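Visit notes: Stunden content review site, Jorkham
Nov 2, 2022

I spent a day and a half at the Jorkham review site that Stunden runs for the short-video service Mosoti. The visit was arranged through the site's open program, which admits outside readers twice a year. The previous intake was in May. Visitors sign a confidentiality form covering individual posts and account names. Everything else in these notes was cleared for use, and no changes were requested to the draft.

My interest was narrow. I wanted to see how an appeal moves from the moment a user presses the button to the moment a decision is written back to the account, and where in that path a case can stall.

## Scope of the site

Jorkham handles appeals only. First-pass removals are made elsewhere, most of them by classifier, and the site has no control over the thresholds. Staff see the removed post, the rule cited, the text of the appeal if there is any, and a limited account history. They don't see the classifier score. Peninah Odera, the operations lead, explained that the score was hidden after an internal test in which reviewers who could see a high score upheld more removals on identical posts.

The site works in English, Swahili, French and Portuguese. Appeals in other languages are routed out at intake. Language detection runs on the caption and the audio track separately, and a mismatch between the two sends the case to a person for sorting. Mixed-language posts make up a large part of that pile, and the sorting step was the slowest one I watched.

## Intake

Cases arrive in a queue tool built by Taltex and configured on site. Each has a rule code, a region code and a clock. The clock starts when the user submits, so a case that has spent hours in routing reaches Jorkham with that time already used. The contract target is a decision within 30 hours of submission.

On the first day the English queue opened at 1,138 cases and the Swahili queue at 505. The wall display shows these two numbers next to each other with no adjustment for staffing, and the Swahili team is much smaller. I asked whether hours of work per reviewer would be a more useful figure. Such a figure exists in the shift report but doesn't go on the display, which was specified by the client.

Sorting within a queue is by rule code first and clock second. Child safety and credible threats go to a separate team on another floor, which visitors can't enter. Of the codes I could observe, harassment took the most time per case and spam the least. Harassment decisions depend on the relationship between two accounts, and the tool shows only one account at a time. Reviewers open the second in a new tab and lose their place in the queue if the session refreshes. A fix has been requested from Taltex and was listed as scheduled, with no date.

## The decision step

A reviewer has four outcomes: uphold, restore, restore with a label, and escalate. Each of the first three requires a rule code and a reason chosen from a fixed list. Free text is optional and is never sent to the user.

The fixed list is the weak part of the process. Several reasons overlap. "Context not sufficient" and "Context does not change outcome" were used for what looked to me like the same situation by two reviewers sitting a few desks apart. The distinction matters downstream: the first lets the user submit again with more information and the second closes the case. Odera agreed that the wording was poor. The list is owned by Mosoti's policy group, and changes to it go through a quarterly cycle.

Ten percent of decisions are pulled for a second reading. The second reader doesn't see the first outcome. Where the two differ, a lead decides and the pair is logged. I was allowed to read a printed set of logged pairs with the account details removed. Most of the disagreements were over satire and over news footage reposted without a caption. In the news cases the rule text itself gives no guidance on who counts as a publisher. A reviewer in the French team keeps a private sheet of earlier rulings for this reason. The sheet is tolerated and has no official standing.
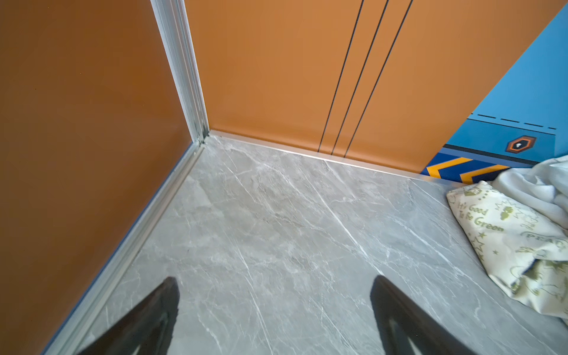 Escalation goes to a policy desk of five people who work a later shift to overlap with the client's office hours. An escalated case leaves the 30-hour clock and enters a separate one of 72 hours. This is permitted by the contract and is disclosed in the service's published report, in a footnote. Cases escalated near the end of the first clock count as met for the purpose of the first target. I asked whether escalations rise toward the end of the clock. The site doesn't chart it that way, although the timestamps are held and the chart could be made from an export.

The policy desk can ask for a written interpretation from the client. These interpretations are filed in a shared folder by date. There is no index by rule. A member of the desk searched for one on satire while I was present and found it on the fourth attempt, under a title that mentioned only the region. Two later interpretations on the same rule had been filed since, one of which partly reversed it. Floor reviewers can read the folder but are not notified when something is added.

## Notices to users

The notice a user receives is assembled from the outcome, the rule code and the fixed reason. I compared a set of templates in English and Swahili with the help of a team lead. The Swahili versions are translations of an earlier English set. Three of them cite a rule by a title that was changed in May. The links still resolve to the right page, so the error has drawn few complaints.

No notice says whether the appeal was read by a person. All appeals at Jorkham are, but the same templates are used at sites where some codes are decided automatically. A line stating which method was used has been drafted and is with the client's legal group.

Restored posts come back with their original date, which means they reappear well down the account's page and get little or no further distribution. For a post about an event that is already over, restoration has limited practical effect. Staff at the site raised this before I did. It is outside the appeals contract.

## Staffing and working conditions

Shifts are eight hours with five and a half hours of screen time on standard codes. The daily guideline is 120 decisions on spam codes and 45 on harassment. Team leads described these as guidelines, and the shift report presents them as targets, with a colored cell for anyone below the number. Reviewers I spoke with knew their cell color for the week without looking it up.

Images load in grayscale and video loads muted, with both settings reversible by the reviewer. Counseling is available on site during the day shift and by phone at other times. The night shift has asked for the same access. A trial was under way and I have no results to report from it.

Training lasts three weeks. The final exercise uses a bank of 700 closed cases with agreed outcomes. Cases are removed from the bank when the rule behind them changes, and the bank is topped up by the second-reading team. I sat the first section of it, in English, and disagreed with the agreed outcome often enough that I would not have been placed on the floor. Most of my errors were restorations where the rule is stricter than I had assumed from its public summary. The internal text runs to several pages on points that the public page covers in a sentence.

Turnover was discussed in general terms only. The Portuguese team had been rebuilt earlier in the year after most of it moved to another employer in the same town, and its second-reading rate was raised for two months while the new group settled.

## Outside oversight

Mosoti has announced an external review panel that will take a small number of appeals after the site's decision is final. The panel's rules are published in draft. Jorkham will prepare the case files, and a template for this was in use during my visit on a set of test cases.

The file contains the post, the notices sent, the appeal text, the outcome and the fixed reason. It doesn't contain the reviewer's free text, the second reading if there was one, or any interpretation relied on by the policy desk. A panel member working from this file could judge whether the post broke the published rule. The file would not show how the decision was reached, or which version of the rule guidance was in force on the day.

I put this to Odera. The template was set by the client and the site has asked for the interpretation to be added. The request to add the second reading was declined on the grounds that it might identify staff, although the printed pairs I was given had been stripped of identifiers without difficulty.

## Items I could not check

- The share of appeals lost or delayed in language routing before they reach the site.
- The rate at which users resubmit after a "Context not sufficient" outcome.
- Whether reviewers at other sites use the same internal rule text.
- The overturn rate by language. The English figure was shown to me, without permission to publish it, and the others were not.

The next intake for outside readers opens in May. Applications go through the Stunden site office, and readers with Swahili or Portuguese are asked to say so on the form.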